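Hillik's 30-Day Battery Claim Comes With Some Fine Print

February 23, 2021

Hillik says its new Cleda wireless doorbell will run for 30 days on a single charge. We've heard that kind of promise before.
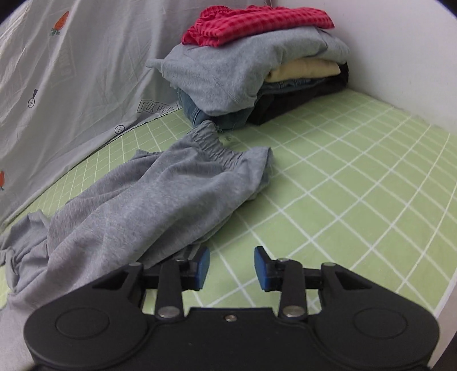 What the number leaves out

The 30-day figure, according to the company's own support page, assumes 13 rings a day, no video recording and a porch that stays above freezing. Turn on motion alerts — the main reason most people buy one of these — and Hillik won't say how long the battery lasts. We asked twice. The second reply was a link to the page we had asked about.

Seon-mi Bae, who runs product testing at the repair shop chain Tritwood, isn't impressed either. "I would like to see the February number," she said. "Everything lasts a month in a warm room."

The Cleda costs $214, or $284 with the spare battery. That makes the spare a $70 add-on for a product whose selling point is that you won't have to think about the battery. Hillik calls the pair its "all-season kit," a name that raises questions about the cheaper box.

There is also a subscription. Hillik says saved clips are free "at launch," and did not answer when we asked when launch ends.

None of this makes the Cleda a bad doorbell. The button is large, setup is said to take a few minutes, and it doesn't need wiring, so renters may like it. But anyone who already owns a working doorbell can wait for tests done outside Hillik's offices. Orders opened this morning, and the first units ship in two weeks.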